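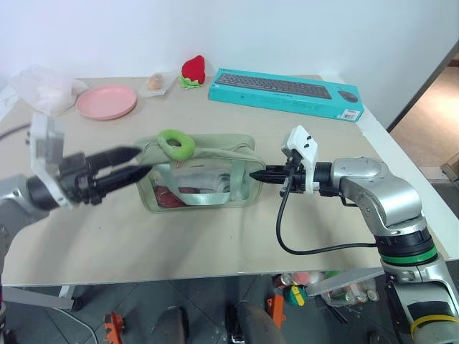 Attachment 1: two-arm table, green pouch between the grippers, right-hand cable looped on the tabletop

Ticket: Cable slack and reset rules on the two-arm table
Opened by: Soledad Llorente
Assigned to: Rawiri Grimshaw
Site: Lutstead, bench room
Priority: Normal
Status: Resolved, checklist updated

Soledad Llorente wrote:
Hi all! First, the pouch task is a joy to run and I want more of it. Second, I think we have a gap in the bench rules. Look at the black cable coming off the right gripper in the attachment. It drops in a wide arc onto the table before it goes back toward the arm. Our rule sheet says "keep cables tidy," and you could argue that one either way. Twice in my last block the right arm stopped with a force warning while closing on the pouch strap. I cleared it both times and carried on, but I'd love a rule that a new operator can check by looking.

Arm software is the current Claltari build. Nothing changed on the grippers.

Rawiri Grimshaw wrote:
Great one to raise. Before I blame the cable, could you send me the stop log and tell me where the wrist was when it tripped? Also, please don't clear a force warning and carry on, even when it looks harmless. Stop, hands off the controls, note it, then clear. I know that line is buried on page 2 of the sheet, so that's on us.

Soledad Llorente wrote:
Fair, and noted! Log is in the shared folder. Both stops came with the right wrist low and reaching left, so close to the pose in the picture. The left arm has never tripped for me.

Rawiri Grimshaw wrote:
Thanks, that helps a lot. Things I tried this morning, in order:

Ran the right arm through the reach with nothing on the table. No warning.
Same reach with the pouch in place and the cable lying the way it was. One warning in 14 runs, right as the wrist turned.
Lifted the loop and clipped it back along the arm with a Rarkine clip, leaving enough slack for a full wrist turn. Ran 50 with no warning.
Took the clip off and pulled the cable too tight on purpose, at low speed. Warning almost at once, so tight is worse than loose.

My read is that the loop drags on the table and sometimes catches under the pouch. I can't prove the catching part from the log, but I'm happy to write the rule as if it's true.

Carmela Nieto wrote:
Jumping in because I look after the rule sheet and this is exactly the sort of thing I want in it! Draft wording:

"With both arms in the start pose, no gripper cable may touch the tabletop. Turn each wrist through its full range at low speed. The cable must not pull tight at any point."

Two other items while we have the picture open. The pouch has the green ring toy sitting on top of it, and the task card doesn't say whether the ring starts on the pouch or beside it. Either is fine by me, but the card has to say. And the back of the table is getting busy: pink plate, strawberry, keyboard and mouse box, the crumpled white bag in the far corner. I like a varied table, it makes for much better practice. Bags I'm less keen on if they aren't part of the task, as a loose one can get pulled into a gripper.

Soledad Llorente wrote:
Love the wording. For the ring, can we say it starts on the pouch? It's a much more interesting pick. And yes to losing the white bag. What about the small clear one by the plate, with the beige thing in it?

Carmela Nieto wrote:
Clear bag stays if it's listed on the card. Same for anything else on the table. Listed means it stays, unlisted means it goes in the bin with the other toys.

Rodrigo Ibarra wrote:
One from the safety side. There are shoes at the front of the table, under the edge, in that same picture. The sheet gives a standing line for the arms but says nothing about feet under the table. I'd like "feet behind the line while either arm is live" added in the same update. The floor tape is already on order.

Rawiri Grimshaw wrote:
Agreed, adding it. I'm also moving the force warning rule to the top of page 1 in large type.

Encarnación Villanueva wrote:
Approved from my end as of 5th April. I tried the new start check cold, with only the sheet to go by, and it was quick and really clear. Please roll it out to the other tables too.

Rawiri Grimshaw wrote:
Clips fitted on this table, both arms. Soledad has since run 400 pouch picks without a force warning, which made my week. Closing this. Spare clips are in the top drawer, and if you use the last one please reopen the ticket so I see it.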